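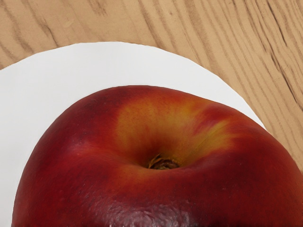
Wanted: patient people to steer a simulated arm by remote control for the Usuga project at Haltton. You pick up fruit, you put it down, and you do it 70 times a shift. Drops get logged too. Pay is by the shift, in July, evenings from 6. No robotics background needed, and gamers should expect to be bored.

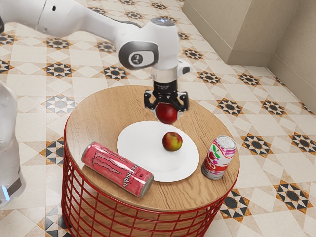 Wálter Inga says the first 3 shifts are humbling and that his thumbs forgave him by the fourth. Write to the Usuga desk at Haltton.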